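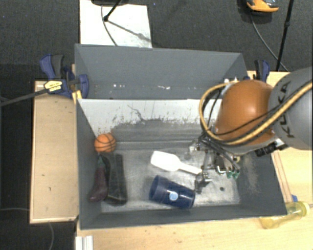
From: Juwita Saragih
To: playroom list
Date: 2026-03-02
Subject: Re: gray bin, what goes back in?

Quick one before I run out. Went through the gray bin. Still in there: the little orange basketball, the eggplant, white scoop, the navy cup with the round emblem on the side. Plus a long black thing with a dip in the middle, no clue what set that belongs to. Trefor? One of yours?

I'd keep the scoop and cup together for the pouring table. Eggplant goes with the Ranel food set, top shelf, and can somebody please label that shelf this time.

The bin itself is pretty scuffed, and there are chips on the tall back wall. Fine by me — it's a toy bin. Not paying for a new one out of the February money, we have 130 left and I want that for the shelf brackets.

Negin, on the lids, see below. No to 100. Way too many, where woud we even put them. Get 6.

Juwita

On the lids, Negin Jalali wrote:
> Hi all,
> Skosten does the small tub lids in packs of 6 or a box of 100. Box is cheaper per lid obviously. Should I just get the box?
> Also does anyone want the gray bin replaced while I'm ordering? Farhad thought it looked tired. And what toys are going back in it, I have the old list but its from before we split the kitchen stuff out.
> Need an answer tonight if possible, the order closes.
> Negin

PS Nima has the shelf key, not me.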